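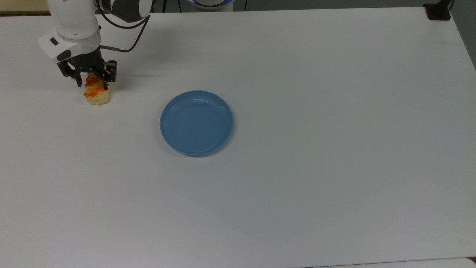 Cheesy bread bits for a crowd – what am I doing wrong?

pidudari_bakes
Started this thread in January and then forgot to come back to it, so here I go again with better notes! I've been making small savoury bread bites for sharing, the kind you can eat in 2 mouthfuls, with a bright orange cheese and paprika topping. I love them. My family loves them. The trouble is the topping slides down one side in the oven and sets in streaks, and the crumb goes a bit dusty by teatime.

My dough is 500g strong white, 7g instant yeast, 8g salt, a good glug of oil and 320g water. Topping is grated red Leicester, an egg yolk, a spoonful of smoked paprika and a splash of milk. Baked hot, 220 fan, twelve minutes. Any ideas very welcome.

crumbandbutter
Oh I'm so pleased you brought this back, I had it bookmarked! Your topping is too wet, I reckon. Leave out the milk and use the yolk on its own. When I make mine it's nearly a paste and I have to push it on with a thumb, and it stays where it's put.

Also twelve minutes at 220 fan for something that small is fierce. I'd drop to 200 and start looking after nine.

mabel_under_toast
Disagree about the milk. Without it you get a hard orange lid that comes off in one go and ends up on the floor. I like the streaks! They look homemade and you get some bites with more cheese than others, and those are the ones people fight over.

crumbandbutter
Ha, fair, but they did ask how to stop it sliding.

mabel_under_toast
They did. Fine. Half the milk then, and chill the shaped bits for ten minutes before topping so the surface isn't so slick.

oven_gloves_202
Can I put in a word for the crumb? Dusty by teatime sounds like not enough fat and possibly too much flour on the worktop. I swapped the oil for 40g soft butter and started shaping on a bare, very lightly oiled surface, and mine stay soft till the next morning. A big plain tabletop is lovely for this, by the way – you can spread out and see every crumb when you wipe down.

pidudari_bakes
Bare surface! I've been flouring like it's snowing. Will try that tonight.

quansah_kitchen
We do these at the Condia hall suppers and I am evangelical about them, sorry in advance. Things I'd pass on:

Weigh each piece. 25g of dough is right for me. By eye, I end up with a tray of marbles and tennis balls.

Put the cheese on in the last four minutes if you want it bright. If it goes in from the start it's more tan than orange.

Serve on small plates, one per few people, and keep filling them up. A giant platter goes cold and everyone stands around it. We've got a stack of round plastic ones and they've been dropped over 2,000 times by the feel of it, still going.

crumbandbutter
Cheese in the last four minutes is a great tip. Doesn't it refuse to stick though, once the crust has formed?

quansah_kitchen
A little. I brush on the yolk first, count to ten, then cheese. It grabs.

toastrack_tim
Going to be the grump here. Plastic plates for warm bread? They sweat underneath and you lose the nice bottom crust. Wire rack to the table every time, or a wooden board.

quansah_kitchen
If they're going on straight from the oven, yes, I agree with you. Ours get a quarter of an hour on the rack first and I've never had a soggy one. And I wouldn't hand a wire rack to a room full of five-year-olds!

toastrack_tim
All right, you win on the five-year-olds.

mabel_under_toast
Has anyone tried the paprika in the dough as well? I did it with the flour from Bondus and the whole kitchen smelled wonderful, but the inside came out a sort of salmon colour and my dad wouldn't touch it.

oven_gloves_202
I have, and I liked it! A level teaspoon is plenty. Past that it gets a bitter edge.

pidudari_bakes
Back with results, and I'm thrilled. Butter in the dough, no flour on the table, half the milk, 200 fan for eleven minutes, with the cheese on for the last four. The crumb is so much better – soft all the way through. Topping still wandered a bit on the ones at the back of the tray, so I didn't chill those long enough (got impatient).

Next batch I'm trying a spoonful of mustard in the yolk. Does anyone know if it dulls the colour?

crumbandbutter
English mustard powder, no. Wholegrain makes it look speckled, but it's delicious. Do both and report back!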